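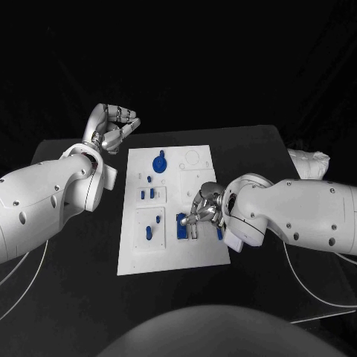 A white board on a dark counter.

Bread tips, and which ones I'd ignore

I have been baking at home long enough to have been told a great many things about dough, most of them by people who had something to sell. After a loaf-making day in Cirkbridge last September (a gift, and a generous one) I came home with a page of notes and tried to check them in my own kitchen. Some held up. A lot didn't.

Warm water. The handout wanted it at an exact temperature, to the degree. I've used water straight from the cold tap and the dough rose fine, only slower. If you want bread by supper, use water that feels barely warm on your wrist. Don't buy a special thermometer for it.

Sugar to "wake up" the yeast. With modern instant yeast I can't find any difference. Stir it into the flour and get on with it. If the packet has been open since last winter, test a pinch in a cup of water with a bit of flour and see whether it bubbles.

Kneading for 13 minutes. Why 13? The teacher didn't say. I stop when the dough is smooth and springs back from a poke. Some days that's well short of 13, and with whole wheat I usually give up on kneading and let it rest between a few folds.

Flour on the board. Use less than you think. Every recipe says "generously floured," and every dry, tight loaf I've made started that way. A light smear of oil does the job for wet doughs. A damp cloth under the board keeps it from sliding around -- this was the best thing I learned all day, and it was said in passing while we were washing up.

Steam in the oven. This one works, grudgingly admitted. A pan on the bottom rack, a cup of hot water poured in as the loaf goes on, door shut fast. Keep your face and forearms back. Ice cubes are supposed to be better. I haven't seen it.

The expensive tin. Paora Mudgway, who was at the next bench, swears by his Grilturex loaf tin. I borrowed it for a weekend and baked one loaf in it and one in my old dented thing from the Teltmont thrift store. Same crust. His was easier to wash, I'll give him that.

Tapping the bottom. A finished loaf "sounds hollow." So does a slightly raw one, to my ear. Give it another five minutes if you're in doubt, and put foil over the top if it's getting dark.

Storing it. Never the fridge, it goes stale faster in there. Slice what you won't eat in two days and freeze it -- toast straight from frozen.

I still haven't made up my mind about sourdough starters being fed with grape skins. Mine got plain flour and water and smells the way it should.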